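Ticket 976: portioned rice coming up short
Status: open
Category: Kitchen & Pantry > Measuring > Dry Goods

Problem: bags packed from the Undholm kitchen are roughly 40 grams under on dry rice. Scale checked Wednesday, reads fine.

Step 1. Set out the steel bowl of rice, the white tray and the small steel cup. Spoon into the cup over the table. 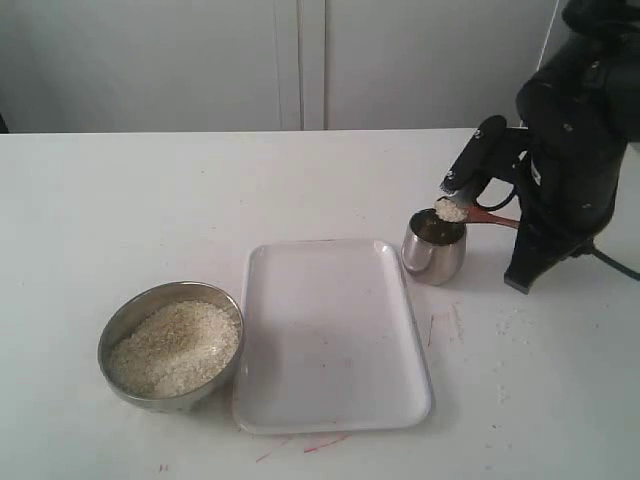
Step 2. Level the spoon before each transfer. Heaped spoons gave 3 different weights in a row.

Step 3. Check the wooden handle where it thickens toward the lower end. If it turns in your hold, the spoonful tips. Swap it for the Inex one and weigh again.

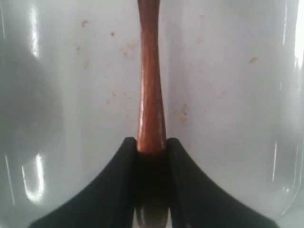 Jarkari: Same shortage at our place. We weigh the filled cup now and skip counting spoons.

Llewellyn: Did you zero the scale with the cup on it? Ours was off by 2 grams a cup until we did.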